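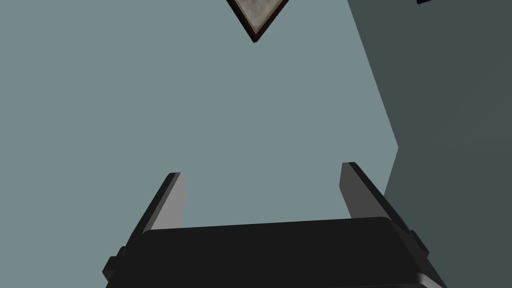
4th June

Back to the Pekura top, which has been sulking on the shelf since August. Unpicked the left border again. It had grown a ripple that no amount of steam would shift, and I suspect I cut it along the wrong grain while feeling clever.

New border cut from the Cedgate stripe, 6 inches wide, mitred corners. Three corners lie flat. The fourth has opinions.

Hedvika wants cotton wadding, Tanveer wants wool, and both have left samples on my chair. Going with wool, mainly because his sample was bigger.

Thread: one 1000 m cone of shade 2218 left. Must order more before quilting the Hunt blocks.

Still to do: press seams, piece backing, apologise to fourth corner.

4 comments
6 shares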